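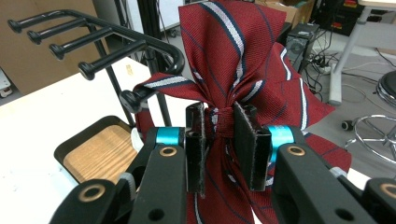
Re the deformables thread, quick reply before I lose the afternoon. The relabeling result holds up, I reran it last night on the full January set and the gap is still there. Short version: if you cut each demo at the grasp changes and train the policy on the pieces, it does better on the fold-over-itself items than one long demo does. Ties are the worst case we have and also the clearest one. Striped ones give you the fabric direction almost for free, on the burgundy tie the white bands tell you which way a fold runs even when it's all bunched up around the knot and both finger pads are on it. Plain ones don't, and that is where I'd expect trouble. More on that below.

Answering Ilse inline.

> From: Ilse Goossens
> To: cendolbridge-manip list
> March 22, 2021
>
> Arnout, all,
>
> Read the Skitik notes twice. Three things I don't follow.
>
> 1. You say 296 demos but the table adds up to less. Which were dropped and who decided?
>
> 2. The cut points. Are these by hand or from the finger width signal? If by hand I don't believe the result yet, sorry. A person who knows the outcome will cut the good ones nicely.
>
> 3. Why score the knot grasp as its own item? In the Dramani runs we only scored the end state (hanging / not hanging) and it was a lot easier to compare between labs. Now I have two numbers and no way to put them next to ours.
>
> Also is the rack the same height in every run? We got bitten by that.
>
> Ilse

1. 296 recorded, 121 used in the table. Should have said so right there, it's in the appendix and nobody reads the appendix, my fault. The rest are scarves and towels, seperate table coming. Only 16 were dropped for real, all for tracking loss, all before any training. List of run numbers is in the Skitik folder, file called dropped. No judgment calls in there, the pose track either has a hole in it or it doesn't.

2. Finger width. Threshold on the opening plus a short hold so it doesn't fire on every twitch. Same threshold for all ties. I did check a batch by eye afterwards but did not move any cuts. Fair point though, so: if you want to do a blind set, I can send the raw width traces without outcomes and you cut them how you like. Then we train on yours. Would rather find out now than after the Stadano people have built on it.

One weak spot. Regrasps where the fingers hardly open, slide along the fabric and close again. Threshold misses most of these. They end up inside a longer piece and the policy learns a sort of mushy average of the two grips. You can see it hesitate. No fix yet. Tried motor current, too noisy.

3. Because end state hides it. Tie can be hanging and the knot pulled half open, or the tail left over the end of the rack by luck while the wide part does whatever. Counting only hanging, both methods look almost the same. Counting knot grasp first, whole-demo training fails in 38 of the trials and the cut version in far fewer, exact number in the table once I fix the rounding. I'll put the hanging-only column back in so you can line it up with Dramani. Should of been there anyway.

Rack: same height, yes, but the angle drifted. Pole got bumped at some point in January and I only noticed from the video. Runs after that are marked with a b. Tried training with and without the b runs, no difference I'd bet money on, but please look.

What I'd still like from somebody on the list:

- plain dark ties, any fabric. If the stripes are doing the work then we have a texture result and the cutting is only along for the ride. I want that ruled out before we write anything.
- a second person's hands. Nearly all of these demos are mine and I hold the gripper low and tilted in, always have.
- anyone with worn finger pads, the felty kind. Ours have started to fray and I think grip on the knot changes as they go. Could be imagining it. Would like to swap notes on when you replace them.

Config and the cut script are in the usual place, branch is named cuts2, ignore cuts1. It runs but the paths are hard coded to my machine so edit the top few lines first.

Have to run, will do the table tonight.

Arnout Vanhove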